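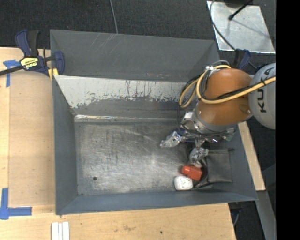

I have been fond of worn metal for as long as I can remember, and this gallery is where I keep the pieces of it I would like other people to enjoy too. It started with my aunt's bread pans in Llewellyn, which had gone nearly black on the outside and stayed bright as a coin where the knife went round, and it has wandered since then through sinks, truck beds, coal scuttles and shop counters. Big bins are my favorite of the lot. A bin takes its wear from the inside, and the floor is the place to look first: curved scratches, scuffs, and those cloudy polished patches that are brightest around the middle and down toward the lower left. You could spend a whole cup of coffee on that floor (I have, and then I made another cup).

## Gray bin, from above

**The floor.** Silvery gray and flat, with the sloping sides narrowing down to meet it. I love the curved marks best. Straight scratches look a bit like handwriting done with a ruler, but curved ones have some swing to them.

**The small round hole.** Down near the lower-left corner, dark and neat, with a tiny dark spot keeping it company closer in. I can't look at a picture of a bin without hunting for one of these, and I'm always pleased when there is one to find.

**The ragged band.** On the inner back wall there's a wide pale stretch, almost white, with a lower border like a torn piece of paper. Dark streaks run up and down through it, and there are flecks where the gray has chipped. My sister says it looks like a shoreline on an old map, and now I can't see it as anything else!

**The bright ledge.** A narrow shiny strip runs along the back of the floor and catches the light hardest at its left end. It's a small thing, but it makes the matte gray panel behind it look twice as soft.

**A little color.** Orange and yellow up against all that gray is a pleasure — I'd paint a kitchen that way if I were allowed. The reddish marks low on the back panel, over toward the right, are much quieter, and I like them nearly as well.

## How I look at these

When I hung my first show at the Cultell reading room, back in July, I put 21 prints on the wall and wrote hardly a word under any of them. People were very kind about it, but they tended to walk along the row at the pace of someone looking for the restroom. So for the next one I wrote a line or two for each, only pointing at a thing I liked, and the difference was lovely. Folks stopped. They bent down. One gentleman spent around 20 minutes in front of a dented milk pail and then told me all about his grandmother's cellar.

That is how the notes on this page came to be the way they are. I don't know a great deal about metalworking, and I would much sooner say "pale and ragged" than guess at a cause and get it wrong. If you do know about finishes and coatings, and you can tell from a streak or a chip what sort of life a surface has had, please write to me, because I would read every word of it with great interest.

A small tip, if you're looking on a phone: turn the brightness up and take your time over the darker corners. Gray is a shy color and it needs a bit of light before it will come out and talk. On a larger screen I'd sit well back first, to get the shape of the bin with its walls tapering in, and then come close for the scratches.

## Prints and postcards

I print on a heavy uncoated paper called Justetano, which holds the middle grays beautifully and doesn't throw glare back at you. Postcards come in packs of seven, mixed, and I'm afraid I can't let you choose the mix — I did try, and I spent an entire evening on the rug sorting milk pails from sinks. Larger prints are made when you ask for them, so please allow me a little while.

The Govham library has a folder of the older work at the front desk, mostly pans and counters, and you are welcome to sit down with it whenever they're open. Ask for the one with the green ribbon. The other folder is my cousin's birds, and those are very good too.

Lleucu Prothero
Page last changed January 26, 2026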